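Sorting the Mixed Basket: Toys, Cloths and Small Household Stuff in a Shared Playroom

Student project report, Home and Living Spaces, spring unit
Group 2

Why we picked this

Every house with kids has one. The basket. Things get put in there when somebody wants the floor clear in a hurry and then nobody knows what's in it. Our group wanted a topic we could do without buying anything, and three of us had a basket like this at home or at a relative's. So: what goes into a mixed basket, what makes it hard to use, and what is the smallest change that fixes it. Small change was the rule. No new shelves, no label maker.

We worked with the Clanamell after-school room. They have a playroom and a craft corner, and one wire basket that serves both, which is most of the problem right there. The staff call it the everything basket.

Questions

Can a child find a toy they want without emptying the basket?
Can an adult find a clean cloth without emptying the basket?
Does sorting last, or is it back to a heap by the end of the week?

The third one was the one the staff cared about.

What we used

One rectangular wire mesh basket, already in the room. Two shallow fabric bins from the craft corner, Tundis brand, plain. A table with green felt on it to sort on, nice because small balls don't roll away as fast as on bare wood. A kitchen timer. Paper and pencil. A mesh laundry bag for washing the plush things.

How we did it

We ran 7 sessions, all in the afternoon, before the kids came in. Each session started with the basket as it was left the day before. Someone who had not seen it that day was asked to get one toy and one cloth, and we timed 20 seconds for each. Found or not found, that's all we wrote down. Then notes on what was in the way.

First four sessions were the old way, everything in one basket. Last three were sorted. We know that is not many. The unit is short and one session got moved to a Thursday at the last minute, so two of them ended up back to back. More on that in the problems part.

The old way

Honest summary — it's a heap. Toys and textiles and household items on top of each other. The mesh is useful for seeing in from the side, but only the outer layer, and once a cloth goes across the top you lose the middle completely. Cloths were the worst for this. A waffle cloth takes up hardly any room folded, but dropped in loose it spreads over everything and sags into the gaps.

The little round things were next worst. They go down between the bigger ones or get pushed up against the rim at the back. If you reach in from the front you feel fur and fabric and that's it. Kids solve this by tipping the whole basket out. Adults kind of dig.

The basket on the felt table had the plush caterpillar with the green head and purple body over on the left, a tan plush ball next to it and a pale wooden cube by that, then the small orange basketball and the globe ball further back, with a cream cloth and a mint one lying over the middle and right of the pile.

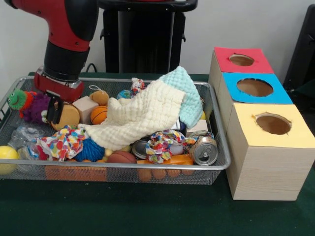
What we found

Old way, toys: found inside the time in some sessions, but only when the toy asked for was big or bright. The caterpillar was easy every time. Anything small was a miss unless it happened to be on top.

Old way, cloths: always found, because they were always on top. But that's not really a win. Pulling a cloth out dragged other things up with it, and once a plush toy with a string loop got hooked in the weave and came along. Also we could not tell if a cloth was clean. Neither could the staff. They said they just wash it again, which wastes water and time.

Sorted, toys: found in every session but one. The miss was the globe ball, it had got under the fabric bundle again.

Sorted, cloths: found every time, right away, nothing dragged.

The sorting rule

We tried a complicated version first. Soft toys, hard toys, balls, blocks, fabric, other. Six groups. The kids ignored it and we couldn't remember it either. So we cut it down.

Cloths out. All cloths go in a shallow bin, folded in half and in half again, standing up on edge like file folders.
Small round things together in the second bin.
Everything else stays in the wire basket, big things at the bottom.

That's the whole rule. The patterned fabric bundle was an argument. It's used for dress up so it counts as a toy to the kids, but it behaves like a cloth, it covers stuff. We left it in the basket and that's what caused our one miss, so next time it goes with the cloths.

About the felt

Not planned but worth a note. We sorted once on the bare table and once on the felt before the real sessions started. On felt it goes quicker. Balls stay about where you put them and the wire basket doesn't screech when you slide it. Downside, it picks up fluff from the plush toys and crumbs from who knows where. Shake it out outside.

Washing

The staff asked us to add this even though it was not in our questions. Plush toys went in the mesh bag on a cool cycle, then air dry. The fuzzy ones take the longest. We left one on the rack over night and it was still damp in the middle next morning, so give it longer before it goes back in with the rest. Wooden blocks get wiped, never soaked. Cloths can go hotter but check the tag, we didn't the first time.

Waffle cloths shrink a bit. Just so you know. They still fold fine.

Does it last

Yes and no. The cloth bin lasted. By our last session it was still folded, mostly, somebody had stuffed one in sideways. The ball bin turned into a ball and whatever bin, with crayons and a sock. The wire basket itself stayed easier to look into then before, just from having no cloths on top.

Staff opinion was that the cloth bin is worth keeping and the ball bin is a maybe. We agree.

Problems with our project

Too few sessions. The two back to back ones don't really count as separate days, the room was hardly used in between.

The finders got used to it. By the end they knew where the caterpillar was going to be. We should of used different people for each session.

We didn't weigh or count what was in the basket, so we can't say if it was fuller on some days. It looked fuller on some days. That is not data, our teacher pointed this out on the draft.

Yes/no results are quick but you lose a lot. Someone who found it in 2 seconds and someone who found it at the buzzer look the same on our sheet. Writing down the actual time would have been no extra work at all.

What we would do next

Same test with a solid plastic tub, to see if the mesh sides really help. We think they do for the outer layer but we never checked.

A lower basket. A deep one asks to be filled.

Ask the kids to come up with the rule. Ours came from us and the staff, and the kids were just told. One of them wanted a bin for "faces", meaning all the toys that have a face, and that might work better for a five year old than anything we wrote.

Cost

Nothing. Bins were there, basket was there, timer borrowed from the kitchen. If the room had to buy the two bins it would be a small expense and one bin would do.

Short instructions, the version we taped up by the door

1. Cloths: fold twice, stand up in the bin.
2. Little balls: second bin.
3. Big toys in the basket first, then the rest.
4. Damp? Not in the basket. Rack.
5. Dress up fabric goes with the cloths.

Number 5 was added in pen after the last session.

Thanks to the Clanamell room for letting us in early, and for the snacks. Result sheets are in the group folder, the session 3 sheet has juice on it but you can still read it.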